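Jekalton, May 2021

**Jarnex adds toy foods to Plurkel play kitchen range**

Jarnex has extended its Plurkel play kitchen range with a set of toy foods and matching tableware for childcare centres, preschools and home use. Orders open in June through the company's Pons warehouse.

The extension is sold in two formats. The home set covers fruit, condiments and basic serving pieces. The centre set has 100 pieces and is supplied in stackable tubs, with a printed checklist inside each lid for packing away at the end of a session.

Colours have been kept close to those of the real item. Serving pieces are finished in paler tones so that the food stands out when a table is being set or cleared.

"Centres asked us for pieces that sort easily by type and go back in the right tub," said Beverley Tuhiwai, product manager at Jarnex. "Nearly 8 in every 10 replacement orders we fill are for small fruit."

Replacement pieces may be ordered singly. Existing Plurkel tubs and shelving are compatible with both formats. 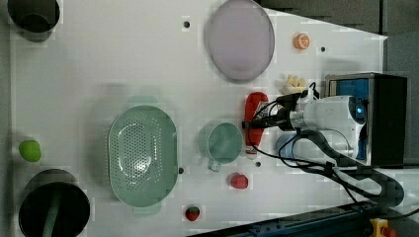
Jarnex Trade Bulletin, Vol. 7, No. 2

The toy foods include an orange slice with a bright orange rind, a pale yellow banana bunch and a red ketchup bottle. Tableware includes a green mug and a large oval plate in pale lavender-pink with a raised rim. A colander is also available.

Trade enquiries: Sinéad Ó Dubhghaill, Jarnex, Jekalton.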